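Flovero Small Grants, Round Two
Progress report: the sky booth and the dusting of small pictures
Prepared by Brian Kashindye for the program manager
Period covered: the months up to the end of May

1. Where we are

When we last wrote, the booth was three bare walls and a strong opinion about the colour blue. I am pleased to report that the walls are painted, the tree is in, and the strong opinion has been overruled by a slightly paler one. The floor is the dark teal-green we put in the application, which makes it the only item in the application that has survived without amendment.

You funded us to build a small decorated setting where household display pieces (framed pictures, pot plants, the odd tree) could be laid out, handled, wiped and rearranged, over and over, with a record kept of each layout. We said we would finish 800 layouts by the close of the grant. We stand at 236. I have drawn a graph of this and decided against including it.

2. The setting

Tumaini Mfaume painted the walls over the better part of April. The brief said "plain, cheerful". She delivered clouds, stars and a yellow cloud that sits right behind the top of the cherry tree, where the blossom hides a good part of it. She would like it noted that the cloud came first.

The tree is artificial and came from Asinlow, who sold it to us as "low shed". We have opened a jar for the petals. It stands on its own square base at the back and so far has not needed anything done to it, a distinction it shares with nothing else on the equipment list.

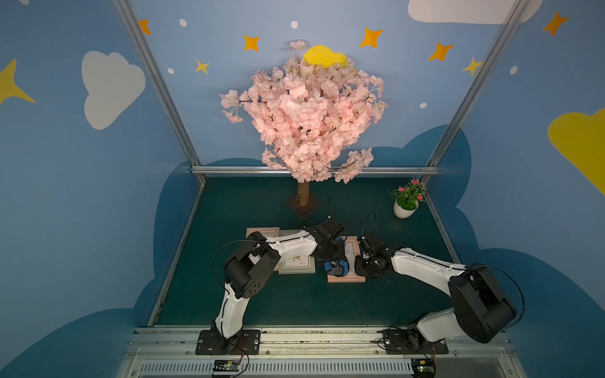

Three frames on the floor, two pink and one gray, with the blue and gray pad resting on one of the pinks.

The pad has caused more correspondence than its size warrants. It does the work of a duster, and the supplier, Pilari, lists it under a heading that took us a while to find. We asked for a microfibre cloth in the original budget and have since moved to the pad, at a saving of $17. Please treat this paragraph as our formal notice of variation.

3. The frames

We bought the frames in two lots from Eskildsen. The first lot was pink. The second lot was also meant to be pink, and you can judge for yourselves how that went. After some discussion we kept the odd ones, partly on the grounds that real households don't match either, and partly because return postage was dearer than the frames.

The prints inside are on the botanical side. I had suggested landscapes. I was told that landscapes were for people with larger frames.

A layout is recorded as follows. The frames go down flat or get propped, the pad goes over whichever one is due, and the pieces are then left somewhere different from where they began. It sounds quick when written down. On a good morning it is. On a bad one we get to about eleven o'clock and find that the sheet says "left" and two people have taken that to mean different lefts. We now write "left as you stand at the front rail", which has added a line to the form and removed an argument from the day.

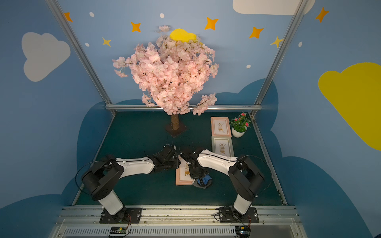

A pink-bordered picture at the front with the pad to its right. The other two are further back, beside the potted plant.

The back right corner is popular. Pictures placed near the white pot look as if someone meant it, so the layout sheets drift that way if left alone. Tumaini has rewritten the next batch of 52 to spread things out, including several in the front left that she describes as "unlovely but fair".

4. Money

We are under on paint, over on frames and level on everything else once the pad is taken into account. The full table is in the attachment. The line marked "sundry blossom" is a real line and I am happy to discuss it by phone.

5. What has not gone well

Labelling, mainly. We began by naming the frames by colour, a system that works until most of them are pink. Tumaini now numbers them on the back in pencil, and the early sheets are being corrected by hand in the afternoons. I had hoped to have that finished for this report. 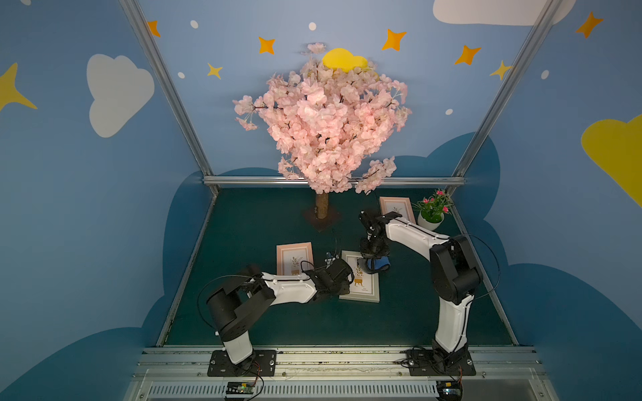
We also misjudged how long it takes to reset the booth between layouts. The application allowed a figure I can only assume I wrote late at night. The new schedule doubles it, drops the Friday-style catch-up sessions that never caught anything up, and still gets us to the full number if we start half an hour earlier.

6. Requests

We would like approval to carry the unspent paint money across to frames. We would also like to keep the tree when the grant ends. Tumaini has asked about keeping the walls, and I have said I would pass that on.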